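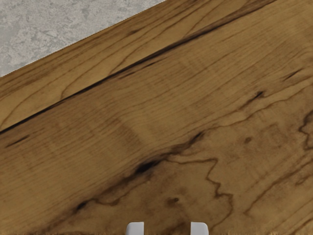
4.2 Textured surfaces and the empty-workspace test

Figure 3. Simulated wrist view over the wood-textured table, with the tips of both gripper fingers at the bottom and gray floor past the table edge at upper left.

The part of the Vudix stack we most enjoyed working on was the one that has to say "there is nothing to pick up." A grasp planner is usually scored on scenes full of objects, and a detector that fires a little too eagerly can look excellent on such a score. Put the same detector over a bare wooden table and its weaknesses show up right away. Figure 3 is a typical input from this test. The surface has no loose objects on it, but it does have a long dark crack, nearly black spots along an irregular vein, and a small dark knot just above the gap between the fingers. To a network that has learned "small, dark, compact, darker than its surroundings," that knot is a very attractive target.

We started from the Pilard renderer, which lets us swap the material on any surface without touching the geometry. This is a wonderful property for our purposes! Depth is unchanged by the swap, so any change in the output of the planner must come from the color channels. We rendered 674 bare-table views with wood materials and a matched set with a plain, uniform material. Camera pose was sampled over the same range used in the grasping trials of Section 4.1, including poses in which the table edge crosses the view at an angle.

The first version of the planner took a four-channel input (color plus depth) and produced a per-pixel grasp score. On the plain tables it proposed nothing above threshold. On the wood tables it proposed at least one grasp in 72 views. We went through every one of these by hand, and the proposals fell into a few recognizable groups. Compact dark spots were the most common source, followed by places where two grain lines ran close together and nearly parallel, which the network seems to read as the two sides of a thin object. A smaller group sat on the boundary between table and floor. The last group surprised us, as the depth step there is large and the network has access to it.

Our fix has two parts, and both are small. The first is a depth support check that runs after the network. For each candidate, we fit a plane to the depth values in a ring around the proposed contact points and ask how much of the region between the fingers rises above that plane. A spot painted on a flat surface rises by zero in simulation, and by sensor noise on the real arm. Candidates that fail are dropped before they reach the motion planner. The check is plain geometry with no learned parameters, and it adds so little time to the planning cycle that we left it on in every experiment that follows.

The ring needs some care near a table edge. If it spills over onto the floor, the fitted plane tilts, and a perfectly flat piece of table can then appear to stand proud of it. We fit the plane with a robust estimator and throw out ring pixels that lie beyond a depth discontinuity. Teodor Czarnecka suggested testing this with the table edge passing through the ring at every angle instead of only parallel to the image axes, and that exposed an indexing bug in our masking code that had been there since the Gonville release. The boundary group went away once the bug was fixed.

The second part is a change in training. We add bare-surface views to each batch with an all-zero target, drawing materials at random from the Adamczyk texture set. We had worried that this would make the network timid on dark objects, and with too many bare views it does. At a mixing rate of 36 bare views per batch the effect on recall was too small for us to measure. We also keep the fingers visible in every training view. They appear in nearly the same image position each time, and an earlier attempt to mask them out left a hard-edged hole that the network treated as an obstacle.

With both parts in place, the planner proposed no grasps on any of the wood views. The support check alone removes most of the false proposals, and the training change alone removes fewer, but the two fail on different inputs. What slips past the support check tends to be on views where the camera is low and the ring covers few pixels – exactly the views where the retrained network is already quiet. We found this pairing very satisfying to see in the per-view plots.

To make sure that we had not simply raised the bar for everything, we reran the 686 single-object scenes from Section 4.1 on the wood materials. Thin, flat objects remain the hard case. A key or a coin barely rises above the fitted plane, and the support threshold has to sit somewhere between its thickness and the noise of the depth sensor. In simulation there is plenty of room between the two. On the real arm there is much less, and we return to how the threshold was set there in Section 5.

One limitation should be noted. Our wood materials carry color only, so a crack in the rendered table has no depth of its own. A real board may have open seams, raised knots and worn edges. A seam lies below the plane and should pass harmlessly through our check, but a raised knot would not. We are extending the material format with a height channel so that bare-table views with real relief can be rendered in the same way.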